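Chunky Vegetable Stew, Part One: The Chopping

I love this bit! A board, a sharp knife and a heap of vegetables, and supper is already halfway there. My friend Bohdana Boiko taught me to chop everything before the hob goes on, and I've cooked that way ever since.

Start by clearing a good stretch of worktop and putting your board on a mat so it doesn't slide about. Stand the vegetables beside it in the pot you'll cook in — it saves washing up a bowl. I use an onion, a couple of sweet potatoes, an ordinary potato, an aubergine, spring onions and one long red chilli.

Peel the potato, halve it and lay each half flat side down. Cut it into thick slices, then cut across them for chunks. Big ones are lovely here, as they hold together while the sauce thickens.

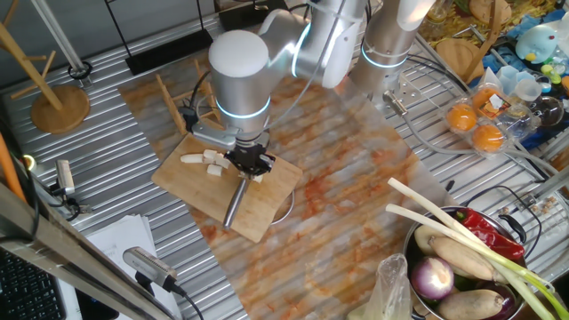 Can I chop the potatoes the night before?
Keep them in a bowl of cold water in the fridge, well covered, and drain them before cooking. They'll be fine until the next evening.

Next come the sweet potatoes, cut a little larger than the ordinary ones (they soften faster). Cube the aubergine last of the big vegetables so it doesn't brown while it waits. Slice the onion, then the spring onions, keeping the green ends apart for the top. Leave the chilli till the very end and wash your hands well afterwards!

Once it's all cut, soften the onion in oil, add the rest with enough stock to cover, and simmer for 40 minutes with the lid on. Scatter over the green ends and eat it with plenty of bread.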